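TONAR DROPS THE "CLEAR TABLE" PROMISE FROM ITS SMALL-PARTS GUIDE

New edition asks buyers to doubt tidy surfaces, including Tonar's own

ORKODACH – Tonar, the workroom furniture and storage company, has rewritten its guide to keeping small parts in order, and the new edition takes back a good deal of what the old one said. The 39-page guide goes out to dealers in January and replaces a version that told customers a bare white table would make them faster and less likely to lose things. The company no longer believes it had grounds to say so.

The old claim rested on a customer survey with 461 replies. Most people who answered said they felt more organized after switching to a pale, plain work surface. Feeling organized is pleasant, but the survey never asked whether anyone found a missing part sooner, and it went only to people who had already bought the table. Tonar has withdrawn the survey from its sales material and asks dealers to stop quoting it.

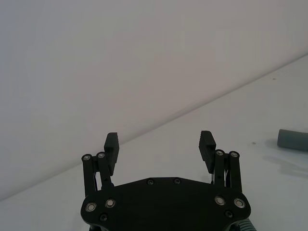 What remains is a smaller claim. Dark items are easy to pick out against a matte, light top, and a plain wall behind the table gives the eye less to sort through. That is a matter of contrast, and any pale table will provide it, including one bought from somebody else. The guide says as much on its first page. It also points out that the same table does very little for white caps, clear washers or anything else close to its own color, and suggests a dark mat for those.

The chapter on trays has been cut hardest. Earlier advice called for a separate tray for every kind of part, which sold a lot of trays. Customers in Sial who tried it reported that the trays took over the table and the parts ended up in the wrong ones anyway. The new text recommends setting out only the pieces needed for the next step and leaving the rest on the shelf. Readers who already own the full Clomulov tray set are told they can probably put half of it away.

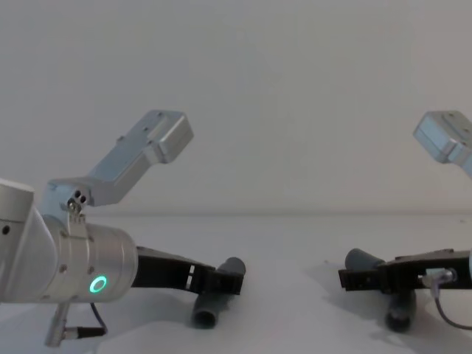

Short, round pieces get a section of their own. Tubes, handles and similar items roll, and a smooth top does nothing to stop them. The guide advises laying them down with some space between them, well back from the edge, and it is cool toward the grooved inserts sold for this purpose – Tonar's included. The inserts hold one diameter well and the others badly.

The guide also drops the idea of a daily clearing routine. Tonar's 6-step version was printed on a card and packed with every table, and the company has no evidence that many people followed it past the first week. The replacement is a single line: put away what you have finished with before you bring out something else. Whether that will fare any better remains to be seen, and Tonar intends to ask buyers again after 90 days, this time with questions about lost parts and time spent looking for them.

The guide is free from Tonar dealers. Prices of tables, trays and inserts are unchanged. Dealers holding stocks of the old edition may return them with their next order.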